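Perguntas frequentes — malas, fechos e arrumação
Moviveo, aluguer e reparação de malas de viagem

Respostas rápidas às coisas que nos perguntam mais ao balcão e por email. Se a sua não estiver aqui, escreva. Respondemos quando dá, normalmente no mesmo dia.

Que tamanhos têm para alugar?
Cabine, média e grande. A grande é a Orneck, de 66 litros expansível. Para viagens de uma semana chega e sobra, a não ser que leve botas de montanha. Nesse caso ligue antes.

Posso levar a mala sem a encher toda?
Pode, mas prenda a roupa com as cintas. Mala meio vazia anda tudo aos trambolhões lá dentro e chega uma bola de camisolas ao hotel. Se não tem cintas, uma toalha enrolada dos lados resolve.

Como dobro um casaco grosso?
Fechar o fecho primeiro, sempre. Depois mangas para dentro, dobrar ao meio no comprimento e enrolar a partir de baixo. Casacos com enchimento perdem muito volume se se ajoelhar em cima um bocadinho (a sério, funciona).

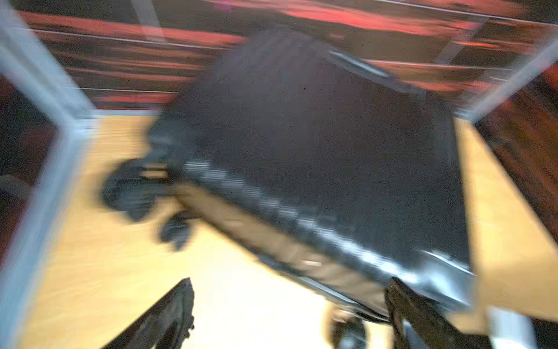

Não use sacos de vácuo para penas se a viagem for longa. Para fibra sintética tudo bem. E bolsos vazios antes de dobrar — já devolvemos chaves de casa, um aparelho dos dentes e 215 coroas em moedas.

Rígida ou de tecido?
Depende. Rígida aguenta melhor pancada e chuva. De tecido tem bolsos por fora e cede um pouco quando se exagera nas compras. Para porão recomendamos rígida com nervuras, os riscos notam-se menos do que numa casca lisa. Para carro ou comboio, tecido.

A casca rígida risca?
Risca. Todas riscam. Riscos de uso normal não se cobram. Rachas sim, se passarem de um lado ao outro da casca.

Como limpo a casca com relevo?
Pano húmido, detergente da loiça, pouco. Nas ranhuras uma escova de dentes velha, sempre no sentido das nervuras. Nada de acetona nem álcool puro, deixa manchas baças que já não saem. Secar com pano, não ao sol.

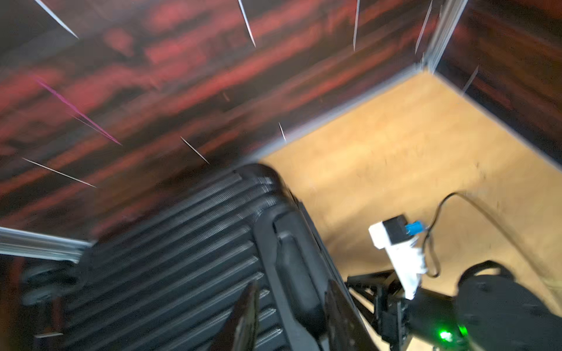 À volta da pega faça com mais calma, é onde se junta a gordura das mãos. Cotonete nos cantos. Se a pega for das que recolhem, puxe-a para fora e limpe por baixo tambem.

Deito a mala ou deixo-a de pé quando a guardo?
De pé se houver espaço. Deitada não faz mal nenhum desde que não ponha peso em cima. Malas pequenas dentro das grandes, com um saquinho de sílica. Não guardar fechada se ainda estiver húmida!!

O fecho encravou. Puxo?
Não. Pare logo. Veja se há forro preso nos dentes, costuma ser isso. Recue o cursor um pouco, solte o tecido com os dedos, avance devagar. Se continuar duro, risque os dentes com um lápis de grafite ou uma vela. Óleo não, agarra pó e suja a roupa.

Partiu-se o puxador do fecho. Tem arranjo?
Tem e é barato. 6 euros o puxador, colocado enquanto espera. Até lá serve um clipe, uma argola de chaves ou um fio atado ao cursor. O fio é até mais simpático para quem tem dedos pouco ágeis ou usa luvas.

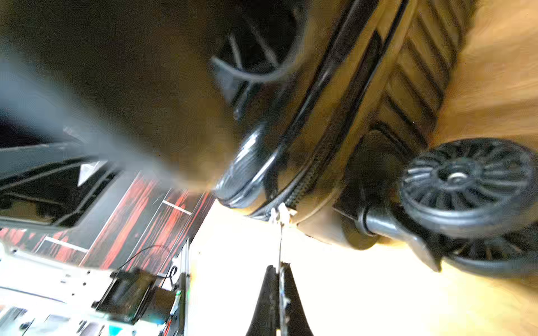 Se atar um fio, nó pequeno e pontas curtas, para não ir para dentro do fecho. E puxe na direcção da calha, não para cima, é assim que os dentes abrem.

As rodas fazem barulho ou prendem. E agora?
Cabelos. Quase sempre são cabelos enrolados no eixo. Vire a mala, corte com uma tesourinha de unhas e tire com pinça. Depois uma gota de silicone e rodar à mão. Se a roda abana de lado, traga cá, pode ser só o parafuso ou pode ser o suporte todo.

Substituem rodas de qualquer marca?
De quase todas. Temos peças Rebane e Orneck em stock, outras mandamos vir. Quem trata disso é o Dougal Munro, na oficina, de manhã. À tarde só recebemos, não reparamos. Se faltar uma roda, traga a mala com as que restam para comparar o diâmetro.

Quanto tempo demora uma reparação?
Puxadores na hora. Rodas, dois ou três dias. Fecho inteiro, uma semana, e em Março mais um pouco por causa da Páscoa.

Entregam em casa?
Só em Jernatville. Fora daí é levantar na loja. Na entrega alguém tem de assinar, não deixamos malas à porta.

Há caução no aluguer?
Há, devolve-se quando a mala volta. Se perder a mala com a companhia aérea, guarde o comprovativo da reclamação e mande-nos uma cópia, sem isso não conseguimos devolver nada.

Esqueci-me do código do cadeado.
Se a mala é nossa, ligue com o número do talão. Se é sua, tente primeiro 000 (é o código de fábrica em muitos). Senão, abrimos na loja com documento de identificação à vista.

Compram malas usadas?
De momento não, o armazém está cheiíssimo. Perguntar outra vez depois do verão.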